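Tabletop bin sorter (home and shared workshop build)

A tabletop bin sorter is an arm, a gripper and a couple of tubs on a flat surface, put together so the arm can move small things from one place to another. People build them in spare rooms, garages and shared workshops, and I've been mixed up with the one at the Dedside workshop in Trivstead for long enough that I offered to write this entry. It leans heavily on what we do there, so do add your own bench if yours is different.

White table, a yellowish bin, a grey bin and blue fingers:

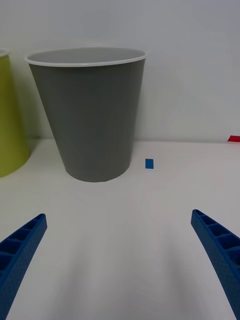
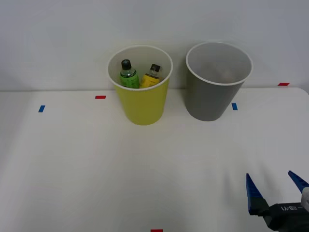
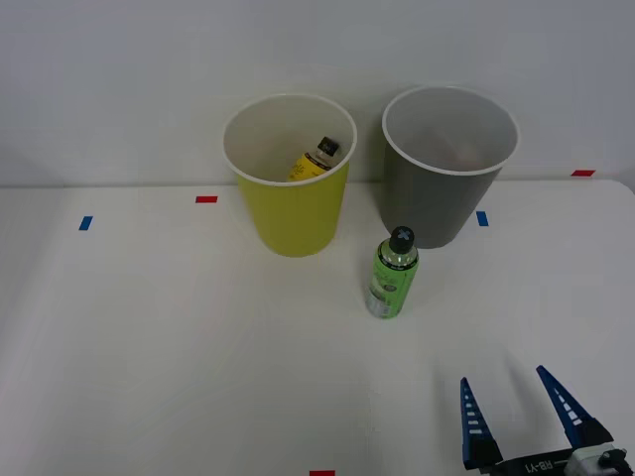
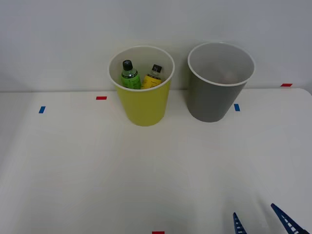 Do the fingers of a home-built gripper need to be soft?

They don't have to be, but a bit of give makes life much easier. A rigid finger has to arrive at exactly the right spot with exactly the right squeeze, while a bendy one can be a little off and still hold on. If you're picking up the same square block all day, go rigid and save yourself the printing time.

Name and origins

I've heard these called bin sorters, tub pickers and (at our place, for one long winter) "the tidier". The name that stuck in Trivstead was the Melletti layout, after the club newsletter that first printed a plan of it. The Melletti plan is two tubs near the back of the table, an open working area in front, and tape on the surface so you can put things back where they were. It's a very plain idea and I think that's why it spread!

There is also the Snorradóttir layout, which has the tubs on either side of the arm. It suits a shorter reach, but you do end up with the elbow sweeping over one tub to get at the other, and I've never got on with it.

The table

Get the heaviest table you can carry up the stairs. A light one shivers each time the arm stops, and you'll spend whole evenings blaming your code for it. Matte white is popular because coloured things stand out well against it and you don't get glare off the lamps. Gloss white is horrible. We tried a gloss top in November and went back within the week.

Tape marks

Tape is the cheapest useful part of the whole build. You stick down short strips in two colours, write in the notebook what each one means, and then anybody can reset the table without asking. Ours get renewed when the corners lift - which they do if people wipe the table with spray cleaner, so please don't. If you move a strip, write that down as well. A shifted mark with no note cost us 56 runs once, all of them thrown away.

Tubs

Tapered tubs with a wide mouth are kindest to a beginner. The gripper can come down a bit crooked and still miss the rim, and whatever it lets go of slides towards the middle. The catch is that tall things lean once they're in, and getting a leaning bottle out again is a good deal harder than dropping it in. I'd start with putting in and leave taking out until the first job is boring. Two different colours of tub help too, both for the camera and for the person shouting "no, the other one" across the room.

Things to pick up

Small bottles and cans make good practice pieces. They stand up on their own, they have a clear top and bottom, and you probably have some in a cupboard. Start with empties. Avoid anything under pressure until you trust your grip settings, and then avoid it a while longer.

Fingers

Ladder-style fingers, with a row of gaps down the length and thin ribs between, are the usual choice for a home printer. Print them lying on their side. Thin ribs bend nicely and tear early, thick ones last and don't bend, so everyone ends up somewhere in between and argues about it. Keep 2 spare pairs in the drawer.

Cameras

Most builds use one camera fixed beside or above the table and another at the wrist. The fixed one tells you where everything is, and the wrist one earns its keep in the last few centimetres. If you can only afford one, buy the fixed one first. Bolt it to the wall or to a separate stand, never to the table.

Running notes

The Dedside notebook stood at 609 runs when I last added it up, over 31 evenings. Each line has the starting marks, the object, the tub and a word or two on what happened. "Dropped" is a perfectly good note. "Weird" isn't, though there are plenty of those in my handwriting.

Still to be added: a section on cable routing, and something on emergency stops from a person whose button is mounted more sensibly than ours.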